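Voko de dos brazos: cómo es por dentro un robot de mesa

Explicador para lectores de 9 a 12 años. Sección Máquinas. Publicado el 09/05/2020.

El Voko es un puesto de trabajo con dos brazos robóticos montados en una cabina. Lo vende la empresa Hinstead a escuelas, talleres y laboratorios. En esta ficha se explica qué piezas tiene, para qué sirve cada una y qué conviene saber antes de pedirlo para el aula. Las palabras difíciles están explicadas al final.
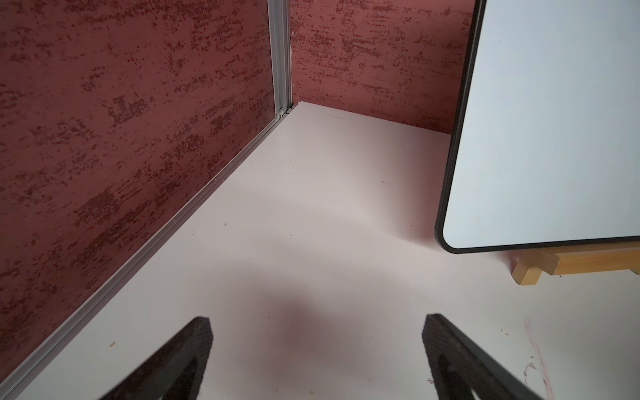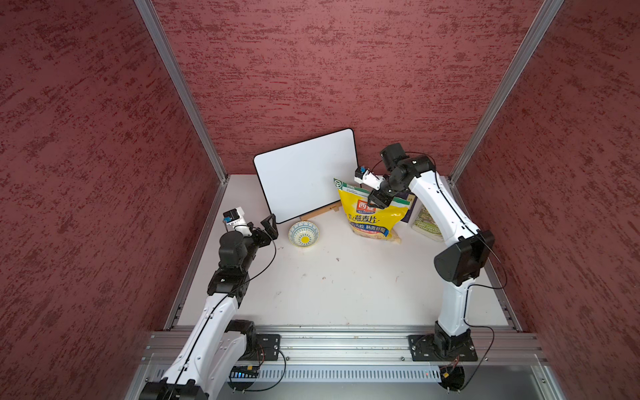 1. La cabina

Un robot de mesa necesita un lugar fijo. Si la mesa se moviera unos milímetros, el brazo iría a buscar un objeto donde ya no está. Por eso los brazos van atornillados a un carril de aluminio, y el carril forma parte de la misma estructura que sujeta las paredes.

Los perfiles de aluminio tienen ranuras a lo largo. En las ranuras se encajan piezas y tornillos, de modo que se puede colocar un soporte más a la izquierda o más a la derecha sin hacer agujeros nuevos. Es el mismo principio que el de un riel de cortina.

Las paredes son de color granate oscuro y el suelo es claro. El contraste ayuda a las cámaras: un programa separa con más facilidad un objeto del fondo cuando los colores son distintos. También hay casos difíciles. Un objeto blanco sobre un suelo blanco tiene bordes que cuesta encontrar, y para el programa es un buen ejercicio.

2. Los brazos

Cada brazo es una cadena de piezas rígidas unidas por articulaciones. Las piezas rígidas se llaman eslabones. En el Voko los eslabones son blancos y las articulaciones, negras, así que se distinguen a simple vista.

Se puede comparar con el brazo de una persona:

Base: la parte atornillada, que no se desplaza.
Hombro: levanta y baja el brazo entero.
Codo: acerca o aleja la mano.
Muñeca: orienta la mano.
Pinza: agarra.

Dentro de cada articulación hay un motor y un sensor de giro. El sensor mide el ángulo y se lo comunica al ordenador muchas veces por segundo. Con todos los ángulos y la longitud de los eslabones, el ordenador calcula dónde está la pinza. Ese cálculo se llama cinemática directa. El cálculo contrario (saber dónde se quiere poner la pinza y averiguar los ángulos) se llama cinemática inversa y es bastante más largo.

Los cables van por fuera del brazo y deben quedar algo flojos. Un cable demasiado tenso tira de la articulación cuando esta gira, y uno demasiado suelto puede engancharse.

3. La pinza

La pinza tiene dos dedos negros con una abertura triangular en cada uno. Los dedos se acercan y se separan. No tienen huesos ni yemas, y una sola pinza debe servir para cosas muy diferentes.

Un cuenco de cerámica es duro y redondo. La pinza puede sujetarlo por el borde, pero si aprieta en un punto equivocado el cuenco resbala. Una bolsa de copos de avena es blanda y cambia de forma cuando se toca. Una pizarra pequeña sobre un caballete de madera es plana y puede volcar. Son tres problemas distintos, y para cada uno hace falta elegir por dónde agarrar y con cuánta fuerza.

4. Las cámaras

El puesto usa dos clases de cámara.

La cámara fija mira la mesa entera. Sirve para saber qué objetos hay y dónde se encuentran los dos brazos.

La cámara de muñeca va montada sobre el brazo, cerca de la pinza, y se mueve con ella. Ve los dedos de la pinza y lo que tienen delante. Cuando el brazo se acerca a un objeto, la cámara fija puede quedar tapada por el propio brazo; la de muñeca, en cambio, lo sigue viendo de cerca.

De las dos imágenes de esta ficha, la primera es de una cámara de muñeca y la segunda, de la cámara fija. Las dos corresponden a la misma cabina.

5. Cómo se le enseña una tarea

El programa que acompaña al puesto se llama Jekton. Permite dos maneras de trabajar.

Por pasos: se escribe una lista de órdenes. Por ejemplo, abrir la pinza, ir a la posición A, cerrar la pinza, subir, ir a la posición B, abrir la pinza. Funciona bien si los objetos están siempre en el mismo sitio.

Por demostración: una persona guía los brazos y el programa guarda los movimientos junto con las imágenes de las cámaras. Después de muchas repeticiones, el programa busca lo que tienen en común y trata de hacer la tarea por su cuenta. Es más lento de preparar, pero admite que el objeto cambie un poco de lugar.

Una tarea guardada con todas sus repeticiones se llama conjunto de demostraciones. El manual recomienda 510 repeticiones para una tarea de recogida con los dos brazos.

6. Datos del producto

Nombre: Voko, puesto de dos brazos
Fabricante: Hinstead
Programa: Jekton (incluido)
Brazos: 2
Pinzas: una por brazo
Precio: 3610 euros
Garantía: 2 años
Accesorios: juego de dedos de recambio Deng, se vende aparte
Entrega de nuevos pedidos: a partir de septiembre

7. Valoración

El montaje mecánico es sólido y el carril permite ajustar la distancia entre los brazos. Las instrucciones de la pinza son claras. El capítulo sobre calibración es corto y da por sabidas cosas que un grupo de primaria no conoce, así que en esa parte hará falta la ayuda del profesor.

Los dedos de serie son rígidos. Para objetos blandos sirven; para objetos lisos y pequeños, los dedos Deng agarran mejor, y hay que tener en cuenta su precio al hacer el pedido.

La pantalla de Jekton está en inglés. El manual impreso está traducido al español, salvo los dos últimos anexos.

8. Normas de uso

No se meten las manos en la cabina con los brazos encendidos.
El pelo largo se lleva recogido.
El botón de parada queda siempre al alcance de un adulto.
Los cables solo se desconectan con el equipo apagado.
Antes de empezar se limpia la mesa con un paño seco.

9. Palabras difíciles

Articulación: unión entre dos piezas que permite que una gire respecto a la otra.
Calibrar: comprobar y corregir las medidas de un aparato.
Cinemática: parte de la física que estudia el movimiento sin ocuparse de las fuerzas.
Eslabón: pieza rígida de un brazo robótico.
Perfil: barra larga que tiene la misma forma en toda su longitud.
Sensor: pieza que mide algo, como un ángulo, la luz o la temperatura, y lo convierte en una señal.

10. Para hacer en clase, sin robot

Material: dos reglas, un vaso de plástico, cinta adhesiva y una mesa.

Se marca con cinta un punto A y un punto B. Un alumno sostiene una regla en cada mano y solo puede tocar el vaso con ellas. Otro alumno le da órdenes de una en una, sin señalar: abrir, cerrar, subir, bajar, adelante, atrás, izquierda, derecha. El vaso debe pasar de A a B sin caerse.

Después se repite con los ojos del primer alumno tapados. Se anota cuántas órdenes hicieron falta en cada caso y se comparan los resultados.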